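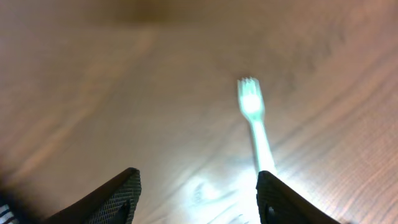 Abb. 7: Sicht der Handgelenkkamera auf eine weiße Plastikgabel, Greifer offen. Helle Reflexion auf der Tischplatte unterhalb der Gabel.

4.2 Datenaufnahme und Beleuchtung

Aufgenommen wurde im Projektkurs Nustport, zwei Gruppen im Wechsel, jeweils nachmittags. Aufgabe immer dieselbe: Gabel greifen, anheben, in die Schale legen. Insgesamt 560 Episoden per Teleoperation, davon der größte Teil im Juli. Steuerung über die Zelletti-Schnittstelle, Aufzeichnung mit dem Kursskript (siehe Anhang B). Die Startlage der Gabel wurde vor jeder Episode von Hand geändert, Orientierung frei, Zinken mal vom Greifer weg, mal zu ihm hin.

Größtes Problem war das Licht. Weißes Besteck auf hellbraunem Holz, dazu die Blendung: In Abb. 7 ist die Gabel stark überbelichtet, die vier Zinken sind nur noch schwach zu trennen, der Umriss des Griffs verschwimmt. Das untere Griffende liegt hinter dem rechten Finger. Für die Segmentierung ist das ungünstig, weil Reflexion und Gabel ähnliche Helligkeitswerte haben und die Maske dann gern in den Tisch ausläuft. Die Maserung hilft kaum, im Glanzbereich ist sie fast weg.

Von Hand annotiert wurden 1.553 Einzelbilder. Kriterium für "überbelichtet": Zinken nicht sicher einzeln erkennbar. Grenzfälle wurden doppelt gelabelt, bei Uneinigkeit verworfen. Training über 4.000 Schritte, Batchgröße unverändert gegenüber 4.1. Zum Vergleich lief das Gulton-Modell mit den gleichen Daten, allerdings ohne Helligkeitsaugmentierung.

Beobachtung aus den Testläufen: Fehlgriffe meist seitlich versetzt, selten in der Höhe. Gabel nahe an einem der Finger war schwieriger als Gabel mittig. Ob das am Licht liegt oder an der Verdeckung, lässt sich mit unseren Daten nicht trennen, dafür müsste man beides einzeln varieren. Feste Belichtungszeit wurde erst gegen Ende ausprobiert, zu wenige Läufe für eine Aussage. Ein matter Untergrund wie bei Herrera wäre die einfachere Lösung gewesen, war aber nicht Teil der Aufgabenstelung. Die Auswertung nach Startlage folgt in 4.3.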